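Padari Cloth Set, version 2
Data card and README

Last revised 5 Aug 2021 by Dayana Valdovinos. Questions go to her or to Zubaida Warraich. Complaints about the file layout go to Telmo Cordero, who chose it and stands by it.

What this is

Teleoperated episodes of two robot arms folding one blue cloth on a white table. The goal is a policy that can fold a small towel in half and then in half again, a skill most of us picked up without supervision before the age of six. Version 1 was recorded in March and should be left where it is. It had the left and right wrist streams swapped, and the model trained on it developed a confident and completely mirrored sense of purpose.

Version 2 holds 600 episodes. Of these, 143 carry the flag "untidy", meaning the operator reached the end and the fold was not one you would show a guest. They are in the set on purpose. Please do not write to tell us that they are bad.

How an episode goes

1. The operator drops the cloth on the table, straightens it by hand to whatever standard the episode sheet asks for (flat, skewed, or crumpled), and steps back to the leader arms.
2. Recording starts with a foot pedal. The first second is usually nothing at all. Trim it if you like, but the stock loader expects it.
3. Both grippers go for the far edge. The operator picks the corners, lifts, and brings the edge toward the front of the table.
4. The cloth is smoothed with closed fingers, with more patience on some takes than on others.
5. Second fold, release, arms back to rest, pedal.

If a grasp misses, the operator tries again in the same episode. Retries are marked in events.csv under "regrasp". One episode has eleven of them. Tarmo Grigaitė recorded it and has asked that it be kept.

Views

Each episode has a fixed front camera and one camera per wrist. The front camera was moved between sessions, so do not rely on a single extrinsic calibration. Read the one stored with the episode. Wrist cameras have fixed focus, and their exposure drifts when they get close to the cloth, so the blue you get near the table is not always the blue you get from higher up. 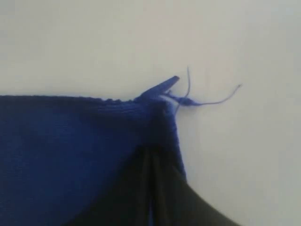
Wrist view. A corner and its two loose strands, which your keypoint detector will want to call the corner.
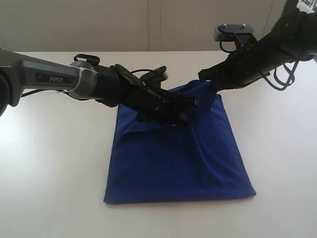
Front view. Right gripper holding a corner, left gripper close by.

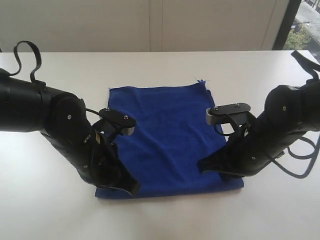

Front view. Cloth flat, one gripper over each side. 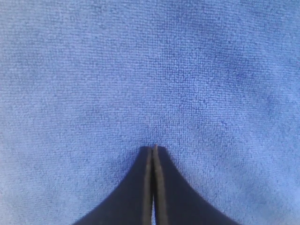

Wrist view. Fingertips together at the surface, and no edge anywhere to help you.

Contents of an episode folder

front.mp4, wrist_left.mp4, wrist_right.mp4: video, all three on the same clock.
joints.npy: joint positions and gripper openings for both arms, sampled at 50 Hz.
actions.npy: commanded positions, same rate, same column order.
events.csv: grasp, release, regrasp, smooth, end.
meta.json: operator initials, starting state, calibration, flags.

Left and right mean the cloth's left and right as seen by the front camera. We argued over this for longer than the second fold took to get working. The argument is closed.

Labels

Event times were marked by hand from the front video, then checked by a second person against the wrist views. Where the two disagreed by more than a few video frames, Evaristo Zamudio picked one. His picks are listed in tudavside_picks.txt, named after the labeling tool, Tudavside, which we also wrote and do not recommend.

A grasp is marked when the fingers close, whether or not they close on anything. If you want successful grasps only, take those followed by a lift before the next "regrasp".

Splits

The validation split has 105 episodes, chosen by session, so no session appears in both halves. Please do not reshuffle by episode. Lighting and camera placement stay put within a session, and a random split will give you a lovely score that goes away when somebody plugs in the arms.

Known problems

One color of cloth, one color of table. A model that learns "blue is towel" will do very well here and poorly in your kitchen.

Loose threads show up in some takes and not others. We did not trim them, and they are not labeled.

Daylight gets into some front views. Brightness normalization helps a little.

The arms often block the front camera's view of the near corners. During smoothing, use the wrist streams or accept that you are guessing.

Operators have habits. Zubaida folds fast and regrasps often. Telmo approaches each corner as though it might be alive. Operator initials are in meta.json if you want to balance for this.

Use

Internal use at Raltine and by the Meléndez group under the existing agreement. Ask before passing it on. To load it:

python load_padari.py --root DATA_DIR --split train

The loader prints a warning about timestamps on every run. Evaristo knows.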